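Flosodon opens tableware swap at Planach building

Posted Monday in Local News

Flosodon has started a weekly tableware swap in the ground-floor room of the Planach building in Hestulstead. Residents can bring in plates, cups and serving pieces they no longer use and take home the same number of items at no charge.

The swap grew out of a plate collection held in November, when 382 pieces were handed in over one weekend. Most went to households setting up a first kitchen. The rest stayed in storage until the room at Planach became free.

Every piece is looked over at the white table by the wall before it goes out. Chips on the rim and cracks on the underside are the main reasons for turning something away. Stains and light scratches are accepted. 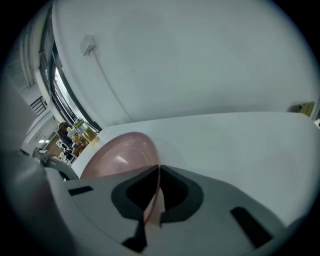 A pink plate at the white table in the Planach room.

Large dinner plates are the most requested item, according to Flosodon, and single plates in solid colors go faster than matching sets. Mugs are in good supply and will not be accepted again until the shelf has cleared. Glass jars are welcome if they come with a lid that fits.

Items should be clean and dry when they arrive. Sets can be split up, so anyone who wants a set kept together should say so at the door. Knives, nonstick pans and anything electrical cannot be taken.

Both sides of a plate are checked, and larger ones are tilted up from the table so the underside can be seen.

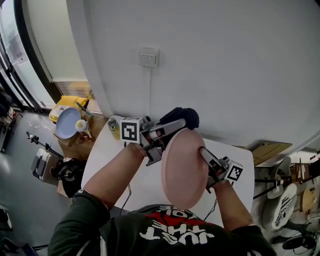
Hours and drop-off

The swap is open Mondays from 4 p.m. to 7 p.m. Drop-off closes half an hour earlier. Each household may bring up to five items per visit. Larger donations, including anything from a house clearance, need to be arranged with Flosodon ahead of time.

Hijazi, the grocery across the street, is saving newspaper for wrapping and has offered the use of its side lot for short stops. The front steps at Planach are steep, and visitors with heavy boxes should use the side entrance.

Tableware left over at the end of the season will go to the Hestulstead community kitchen, which has asked for 100 dinner plates.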